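Potham kitchen pack: is the wrist view good enough for handle work?
Posted in Simulation kits and services

Asked by gantrycrane_b, Tuesday

I am reviewing the Potham kitchen pack for a small team and would like to hear from people who have used it for longer than the trial allows. We are looking at it for one task family only: opening and closing cabinet doors, upper and lower, with a single arm and a parallel gripper. The pack is sold as a set of rendered kitchens with a wrist camera and a room camera already placed. We bought the 13-room licence and are running it through the Melnyk connector, version 6.

Rendering is fine on our machine. The physics is fine too, as far as I have tested it. My doubt is the wrist camera. In the default mounting a large part of the view is taken up by the gripper body, and the fingertips come in at the left and right edges at a little below mid-height. Whatever the gripper is meant to close on has to be seen in what is left over. 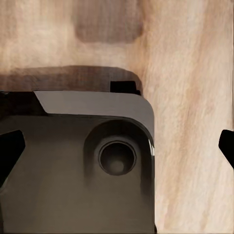

1. Default mounting and what I have tried

The view I have attached is from the default mounting against pale wood. The housing covers the lower left and the shadow runs across the wood behind it. I can read the right fingertip against the surface easily enough. The left one overlaps the housing, black on dark grey, and our edge detector loses it in a good share of runs.

So far I have:
- moved the camera outward along the wrist using the offset field in the Melnyk panel. The value is accepted and then reset on reload.
- turned off cast shadows. This helped the detector but made depth estimates worse.
- lowered the field of view. This enlarges everything, including the housing.

2. What I need to know

Does the offset reset for everyone, or have I missed a setting? And is the wrist view usable for handles on dark doors, or do people work from the room camera and ignore it?

The supplier's sales page says the pack is "ready for manipulation", with no figures. I have until the end of May to recommend it or send it back.

tolerance_stack

The reset is a known fault in connector 6. The panel writes the offset to the session and the room file overwrites it when the room loads. Put the offset in the room file itself, under the wrist block, and it will hold. You have to do it once per room. There is no global setting that I have found.

On the second point, we use both cameras, and I would not recommend the pack to anyone who intends to use the wrist camera alone. The dark kitchens are the hard case. The doors are glossy on the upper units and the lights show up in them as bright round spots, which a naive detector will happily report as knobs. The handles also differ within a single kitchen. In the room below the left upper handle is silver with a teal-blue accent at one end, the right upper handle is plain brushed silver, and the lower left door has a long dark bar on a dark grey wood-grain finish. The silver ones are easy. The dark bar, partly in the shadow of the poster on the worktop, is where we had most of our misses.
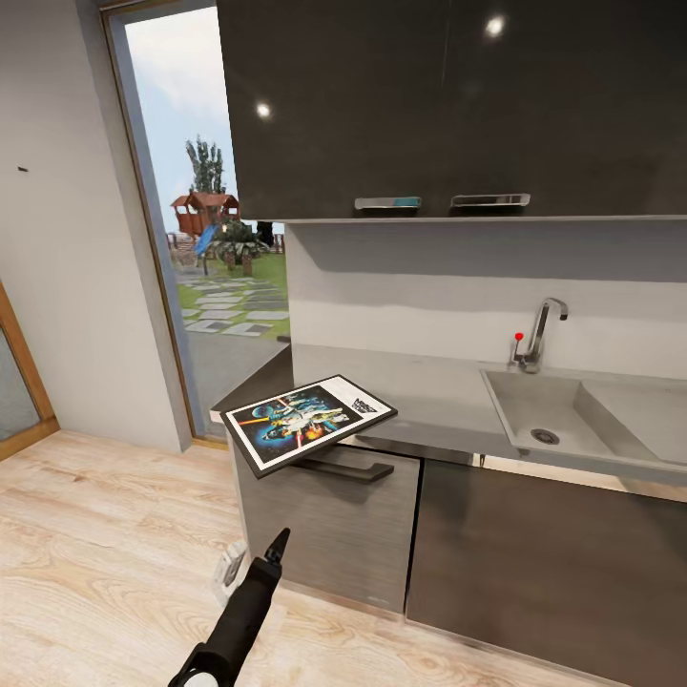
Simulation kits and services | Page 2

tolerance_stack (continued)

For the dark bar we did the following, in this order:

Locate the door from the room camera, using the thin silver strip under the countertop as the upper limit of the search area.

Drive the arm to a standoff pose in front of the door with the fingers open.

Switch to the wrist camera for the last part of the approach only, and mask the housing with a fixed mask. The housing does not move relative to the camera, so the mask is made once for each offset.

Ignore the left fingertip and compute its position from the right one and the joint reading. The two are symmetrical in the model.

We trained on 2,000 episodes per kitchen this way. With fewer, the lower doors lagged well behind the upper ones. Leave the shadows on. If you turn them off you will be tuning for a kitchen with no shadows.

One more item for your review. Loose objects such as the poster are placed at random, and a placement can overhang the edge of the counter above a lower door. There is a clearance value for this in the room file, set to zero as delivered. Raise it if you do not want props over the area you are working in.

mildsteel

We went with Pesik instead. Better support. Can't comment on the offset.

flange_and_gasket

Agree with the above about the room file. Two additions.

The room file is checked against a licence hash at start-up. If you edit it by hand you get a warning, and the room still loads. Mutis, who resell the pack here, told us the warning can be ignored and that edited files are covered by support. Get that in writing if you go ahead.

Secondly, the fixed mask stops being correct if you change the field of view. You mention lowering it. Put it back to the default before you make the mask, or make a separate one. We lost most of a week to this.

I would recommend the pack for upper doors as delivered, and for lower doors only if somebody has time to edit the room files. With 13 rooms, allow a day.

gantrycrane_b

Thank you. Offset now holds in the two rooms I have edited. I get the hash warning as described. I will try the mask with the shadows back on and post the miss rate for the lower doors when I have it.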